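Section 9: Setting up your guest list and seating plan

The Vavex wedding planner keeps your guest list, replies and table plan in one place. Set up the guest list first. The table plan can only use names that are already on the list.

Before you start

You will need:
A Vavex account with a wedding date saved (see Section 2)
The postal or email address of each household
The floor plan from your venue, if you have been given one

If you are marrying at a listed venue, such as Amadi House or the Collness Barn, the floor plan loads by itself when you choose the venue name.

Adding guests

1. Open your wedding and choose Guests from the menu on the left.
2. Select Add household. Type the name as you want it to appear on the envelope.
3. Add each person in the household on a separate line. Children under 12 should be marked Child so that the caterer's totals are correct.
4. Choose Day, Evening or Both for each person.
5. Select Save. The household now shows as Not yet invited.

Note: A standard account holds up to 300 guests. People marked Evening count towards this limit.

To bring in a list from a spreadsheet, choose Import instead of Add household. The first row must contain the column headings. Rows with no surname are skipped and listed at the end of the import so you can correct them by hand. 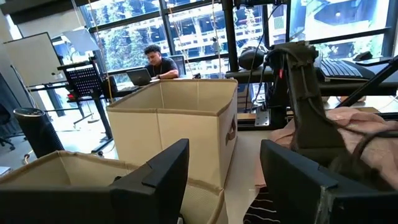
Recording replies

1. Choose Replies from the Guests menu.
2. Set your reply-by date. Guests who answer online after this date will see a message asking them to contact you directly.
3. For replies that come by post, find the household and select Accepted or Declined next to each name.
4. Enter any dietary needs in the box provided. This box prints on the caterer's sheet exactly as typed.

Caution: Changing a guest from Accepted to Declined removes them from the table plan straight away. Their seat is not held. If you change them back, you will have to seat them again.

Making the table plan

1. Choose Tables, then New plan.
2. Pick a table shape and enter the number of seats.
3. Drag the table to its place on the floor plan. Leave space for the dance floor and the band if they are in the same room.
4. Drag each name from the list to a seat. Names turn grey once seated.
5. Select Check plan. Any guest without a seat is shown in red.

You can keep 2 versions of the plan at once. Only the one marked Current is sent to the venue.

Printing and sharing

Place cards print on A4 card, scored down the middle. Print one sheet on plain paper first and hold it against the card to check the position. If the names sit too high, set the printer scaling to 100 per cent and try again.

To share the plan, select Share and enter the venue's email address. The venue can view the plan and leave comments but cannot move guests.

If something goes wrong

Error 218 means the guest list is open on another device. Close it there and wait a minute before saving again.

If the floor plan is blank, choose the venue again under Settings. For Idley Hall, choose the room as well as the venue, as each room has its own plan.

Section last updated 11th April.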